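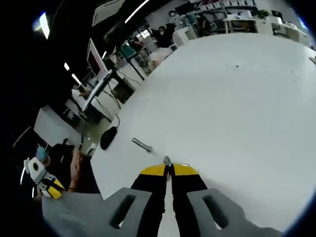
**Figure 3.** White tabletop with a black computer mouse near its left edge.

### 4.2 Where people put small things down

I came to this part of the study by way of my own bad habits, because I'm the sort of person who sets a pen down and then spends the next ten minutes looking for it. So when we wrote the August diary booklets for the Munik and Zulik offices, I pushed hard for a page on lost objects (my co-authors wanted a page on chairs, and we ended up with both). What I wanted to know was whether people treat a big shared table as one surface or as a bunch of little territories. Look at the mouse in Figure 3, sitting near the edge with its thin cable looping up and off the table, and most of that white top left bare. Our diary keepers described that kind of layout over and over: the corded stuff stays close to an edge, and the middle belongs to no one in particular.

We got 2801 usable diary entries back, and 1779 of them mentioned a table, desk or counter by name. I read every one of those myself, which took most of the fall and a lot of coffee! Each writer could fill in up to 6 entries a day, though the Zulik people often stopped after two and wrote very long ones. I coded an entry as "edge" if the writer said the thing had been left within reach of a seat, and as "middle" if they had to stand or lean to get it. Entries that said only "on the table" went into a third pile, and I'll come back to that pile in Section 5 since it's bigger than I'd like.

The edge entries were mostly dull, in a good way. People put their keys down, picked them up again and wrote one line about it. The middle entries ran longer and crankier. One writer at Munik used half a page on a stapler that had drifted out there and, in her words, "stopped being mine." I love that phrase, and we borrowed it for the coding guide, where "stopped being mine" is now code 14.

The Drolard booklets are left out of this section. They used the older form, with no page for lost objects.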